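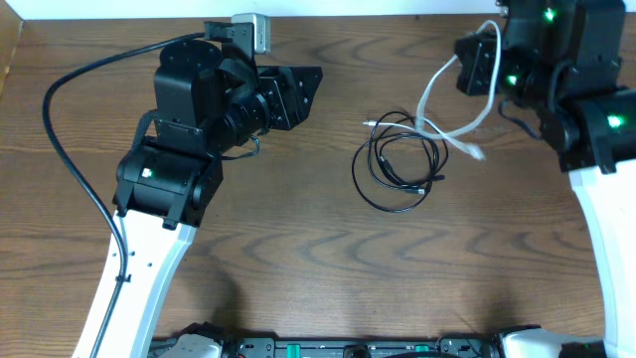
Requester, Lirnby branch: The public catalog has been refusing renewals again this morning. Patrons enter a card number, the page reloads, and the due date stays as it was. Staff can still renew from the desk.

Ticket 1044 — Catalog renewals not saved
Posted Jul 29, 2018 by Wandico Library Systems Support
Status: Open, pending branch confirmation

The report has been joined to ticket 1008, opened in March for the Bustamante branch, as the symptoms are the same. That ticket was closed when the Mindow catalog module was restarted. The restart did not address the cause.

Support reviewed the renewal log for Lirnby. Of the requests sent through the public page, 11 were rejected with code 915 (loan rule not found). All were for items moved to Lirnby from another branch. Items first cataloged at Lirnby renewed normally.

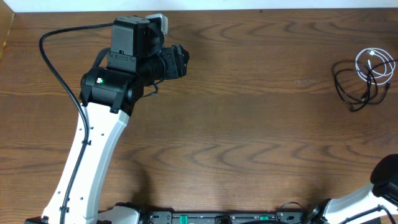 The loan rule table was then compared with the branch list. Transferred items keep the location code of the former branch, and the public page looks up that code before it checks the current one. The staff client reads the current code only.

Action taken: the lookup order was corrected on the test server and a sample of transferred items was renewed without error. The change will be applied to the live catalog after closing.

Until then, staff are asked to renew affected items at the desk and to waive any overdue charges — the waiver reason should be entered as "system." Please do not edit location codes by hand.

2 comments | 0 shares

This site uses cookies to keep you signed in. Accept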